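Datasets > Language resources > Spoken and written corpora

# Trurilis Household Naming Corpus

Trurilis is a collection of short written answers in which adults name ordinary household and stationery items in the language they use at home. It was prepared by the Griden language archive for the study of everyday vocabulary, and in particular of the words that speakers borrow, shorten or take from trade names.

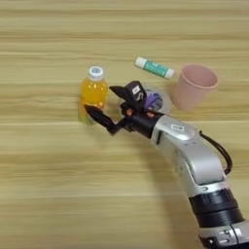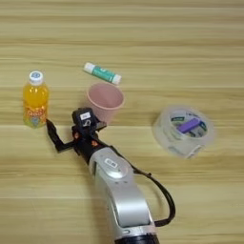 Small bottle with a white cap and glue stick on a light wooden tabletop, both views.

## Contents

The corpus holds 2,644 answers. Each answer is stored as one row in a tab-separated text file, with the following fields:

- `item`: the concept being named, in English
- `answer`: the word or phrase as the participant wrote it
- `gloss`: a literal English rendering
- `home_language`: as stated by the participant
- `age_band`: one of four bands
- `note`: remarks by the annotator, often blank

Spelling has been left as written. Diacritics are kept in full, and all files are in UTF-8. Where a participant gave two words for the same item, the words are held in separate rows and share an answer number.

## Collection

Answers were gathered by paper form in June at two sites, Skerkon and Mạch. Participants were given a list of concepts with a short definition of each and were asked to write the word they would use when speaking to a member of their family. They were free to leave any line blank. No time limit was set.

Forms were typed up by Solomiia Bondarchuk and checked against the originals by Toàn Trình. Disagreements over handwriting were settled jointly. Where no reading could be agreed, the answer is marked `unclear` and should be left out of any count of word forms.

## Annotation

Glosses were written by one annotator and reviewed by the other. The guidelines cover 15 points, including the treatment of compound nouns, diminutives and words of disputed origin. A trade name used as a common noun is tagged `brand-generic` in the note field. The tag records how the word is used in the answer and makes no claim about its legal standing.

Words for adhesives and drinks proved the hardest to gloss. Several languages in the corpus use one word for paste, glue and gum, while others separate them by purpose. Users comparing languages should consult the note field before treating two answers as equivalent.

## Known limitations

The corpus is small and uneven. Participants from Skerkon are more numerous than those from Mạch, and speakers over the age of 60 are few. Written answers may also differ from speech, as some participants are likely to have chosen a more formal word on paper. The corpus should not be used to estimate the number of speakers of any language.

## Access and citation

The files may be used for teaching and non-commercial research. Names and addresses were removed before release. Please cite the corpus as: Bondarchuk, S. and Trình, T., *Trurilis Household Naming Corpus*, Griden.

Corrections should be sent to the archive with the answer number and the proposed reading.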